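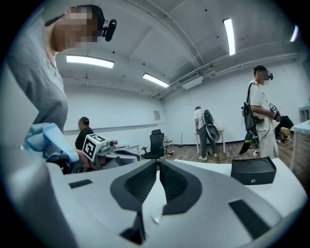 Friction between a textured surface and a smooth one depends on contact area, contact pressure and the stiffness of the softer material. This project measured how much pull a small rubber sheet resists before it slips on painted steel, and whether a surface pattern changes the result. Patterned contact faces are common on tools that hold things; the two dark gray pads set in a V at the center of the white-and-gray housing carry a grid of this kind. Our samples were flat, cut from one sheet, and tested in the Mancuso lab in October.

Method

Four samples were prepared: plain, ribbed, fine grid and coarse grid. Each was loaded with the same weight and pulled by a spring scale at constant speed – slow enough to read the peak by eye. Every sample was pulled 21 times. Ilaria Serra ran the pulls and Rebecca Fiore recorded the values. The steel plate was wiped with alcohol between runs. 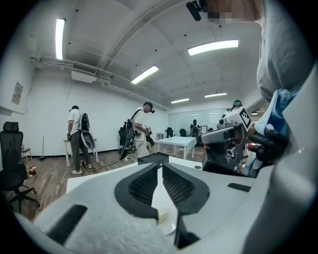
Figure 2. Finger pads with mesh-like inner faces and dark borders.

Results

The fine grid gave the highest mean peak force on the clean plate. The plain sample came second, ahead of the ribbed one, which we did not expect. The coarse grid slipped earliest and showed the widest spread. With a film of water on the plate the order changed: ribbed first, plain last.

Sources of error

The spring scale has a resolution of 2 grams. Rubber dust collected on the plate during the later runs and may have lowered the readings – the coarse grid was tested last. A repeat with the sample order shuffled is planned.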